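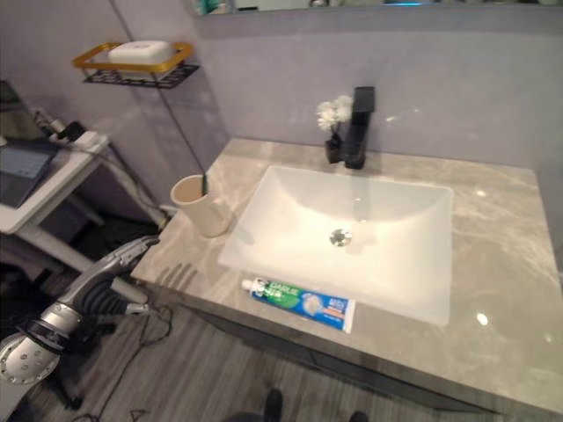 Grey vanity top with a set-in white sink, black tap and the usual toothpaste.

Vanity tops and sinks: questions we keep getting
Answers by Archana Sengar. Last checked 15/02/2022.

Is a marble-patterned top the same thing as marble?

No, and be wary of any listing that lets you think so. "Marble effect", "marble look" and "marble style" all mean a pattern. Ask the seller in writing what the top is made of. If the reply talks about elegance and leaves out the material, you have your answer.

Can you tell from a photo?

I can't, and I doubt the people who say they can. Veins and a good shine prove very little. Look at an unpolished edge, or the underside where the hole for the sink was cut. Printed patterns tend to stop at the surface.

Do I need a special daily cleaner?

I have yet to be convinced. Shivam Rana, who fits bathrooms in Dillport, wipes his own down with warm water, a drop of washing-up liquid and a soft cloth, then dries it. I've done the same for years. Keep vinegar, lemon and anything gritty away from real stone. The sprays sold for "marble and marble-look surfaces" seem to me to be doing two jobs on one label, and I'd want to know how.

Will toothpaste harm the top?

The odd smear, wiped up the same day, is not worth losing sleep over. Toothpaste is a mild abrasive, though, so don't scrub with it. You will find it recommended online as a polish for dull spots. Yoga Wuisan wrote to us after trying that on a dark top and now has a dull spot the size of a saucer where there was one the size of a coin.

Where should the tube live?

Anywhere but the rim of the sink, in theory. In practice that's where it ends up in every house I've visited. If it bothers you, stand it in the cup with the brush. You don't need a "dental storage system". A plain beige cup does it, provided you tip it out and rinse it once a week, as the bottom gets nasty.

Are black taps a mistake?

Not always. Matte black hides fingerprints fairly well and hides limescale very badly. In a hard water area expect to wipe it every day. Don't use descaler unless the tap maker says you may, and don't assume the coating guarantee covers it. Read the exclusions first; they're longer than the guarantee.

Does the plughole have to match the tap?

Only if you mind. A chrome waste in a white sink under a black tap looks perfectly all right to me. Kamlesh Bansal paid extra for a black one from Valtness and says it shows every splash of soap.

I've been quoted 1198 for a new top and sink. Is that fair?

It depends what's in it, and the quote you sent us didn't say. Get supply, cutting, fitting, sealant and taking away the old unit as separate lines. I've seen quotes of 2000 for much the same work with a nicer brochure.

What about flowers by the tap?

Artificial ones are fine, and they put up with steam. They also collect dust, which damp air turns to fluff you can't shake off. White ones show it first. Keep the vase small enough to lift with one hand, or you'll never clean under it.

How often should the top be resealed?

If it isn't stone, probably never, whatever the man with the sealant tells you. If it is, put a few drops of water on it and come back after 21 minutes or so. A dark patch underneath means it's time. Shireen Oosthuizen asks whether two coats are better than one. Follow the tin, and wipe off whatever hasn't soaked in.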